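Waritz Stage Brings "The Salt Ledger" Back for a Second Run

New production opens 09/12/2023 at the Kelmendi Playhouse
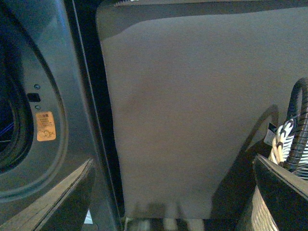 I've been sitting on this news since May and I'm so glad I finally get to share it: our little company is bringing "The Salt Ledger" back, and this time we're doing it in a proper theater with a proper lobby and seats that don't fold up on you.

If you missed the first run, the play follows three sisters who inherit their mother's failing shipping office in the fictional port town of Aleck and have one winter to decide whether to sell it. There's a lot of arguing. There's singing, too, mostly when the arguing gets too close to the bone. I wrote the first draft at my kitchen table and cried over the second act more than I'd like to admit in a press release, but there you go.

We first put it up in the Waritz reading room, with 40 chairs and a borrowed piano, and it sold out all 9 nights. People kept writing to ask when they could bring their moms (so many moms!). So I started looking for a bigger place, and the folks at the Kelmendi said yes before I'd even finished my pitch.

What's different this time? Quite a bit. The middle sister, Ruth, has a whole new scene in act one, a phone call with the bank that we cut the first time and I always missed. The ending is shorter. The band has moved out of the corner and up onto a platform over the stage, so the sisters have to shout up at the musicians now and then, and I love how that plays in rehearsal. We've also got real paper for the ledgers, 1,000 sheets of it, all aged with tea by the cast and me over one very long weekend. My fingers were brown until the following week.

All three of our original leads are back, and they've had time to live with these women. I watched a run-through of the kitchen fight last night and completely forgot to take notes. The oldest sister used to win that fight. I'm no longer sure she does, and I wrote the thing.

The music is by our house band, Paltero, who play fiddle, upright bass, squeezebox and a drum kit that is mostly suitcases. They've added two songs. One is a work song that opens the show in the dark, and the other is a lullaby I'm not going to say anything else about. Come early if you can, as they'll be playing in the lobby for half an hour before curtain.

The show runs two hours and ten minutes with one intermission. I'd say it's fine for kids over twelve. There's some swearing, a death that happens offstage, and a loud storm in act two with flashing light, so please let the box office know if you'd like a seat farther back. Every matinee will have captions on a screen to the left of the stage.

Tickets are on sale now at the Kelmendi box office and on the theater's website. We're holding a batch of pay-what-you-can seats for every performance, and you can only get those in person, starting an hour before the show. Students get half off with an ID. Groups of ten or more should call the box office, and if you're a book club or a class I'm happy to stick around afterward and talk for as long as you'll have me.

Members of the press can ask for seats, photos and a copy of the script through the Waritz Stage office. I'm also around for interviews most mornings before rehearsal. I do talk fast, so bring something to record with.

Waritz Stage makes new plays with music and performs them wherever there's room.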